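30th October

Budget notes, second pass. Henok Mekonnen and I sat down this morning with the equipment list for next year and got through more of it than I had dared to hope, so I'm writing it all up while I still remember which of the scribbles were decisions and which were only wishes.

We have 2,000 left in the small equipment line, and it has to be committed before the year closes or it goes back in the general pot. The big item (the second arm) is on its own request and I won't go over that again here, except to say that Afaf Yammine has the paperwork and tells me it is moving. So everything below is hand tools, pads, spares and the things we put in front of the grippers.

Pads first. I'd love to be able to say we can get another season out of the ones we have, but the foam is worn and torn on both fingers and it would be silly to plan around it. Mellusis sells the foam in precut strips at 84 for a box of 50. Vovton only sells it as sheet, so it comes out cheaper, but then one of us is standing there with a knife and a ruler, and I remember very well how that went in August (sorry again, Henok, your strips were lovely, mine were the crooked ones). My vote is for two boxes of the precut and I think we are agreed. I would also like to try one silicone pad from Skemura, just the one pair, to see how it behaves on anything light and smooth. Their sample policy is a bit vague – Afaf knows someone to ask there and has kindly offered to write.

Spare fingers. Hailu can machine us a set, or we can go on printing them. Printed ones have been fine for me, and I'd rather put the money into pads, but Henok makes the good point that the screw holes wear after enough pad changes and that we've been treating the fingers as if they lasted forever. We settled on printing four more and asking Hailu for a quote anyway, so that we have a real number to argue about next time instead of my guesses.

Then the consumables, which I always leave too late. Plain white paper cups are what I want for the nested stack work, no printing on them, bought by the sleeve and all from one supplier. When we mixed two makes in the summer the rims didn't match and we spent an afternoon wondering what we had broken in the code.

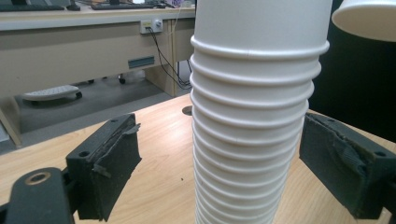 I've put down 25 for cups and will happily be told it is too much. Bowls and lids can wait until the new year, I think, and the same goes for the shelf of odd kitchen things Afaf wants, though I did promise her it would stay on the list, so: Afaf, it is on the list.

One thing I'd like us to settle before anything gets ordered is how often we change pads. At the moment we do it when somebody gets annoyed, and that makes it very hard to say how many we need in a year. Henok suggested writing the date on the back of each strip with a paint pen, and I've ordered the pen out of petty cash.

Still open:
Afaf – Skemura sample, and whether the silicone can be trimmed.
Henok – drawing to Hailu with the hole sizes on it, please check them against the fingers and not against the old file.
Me – Mellusis order form, delivery cost (they left it off the last quote), cups.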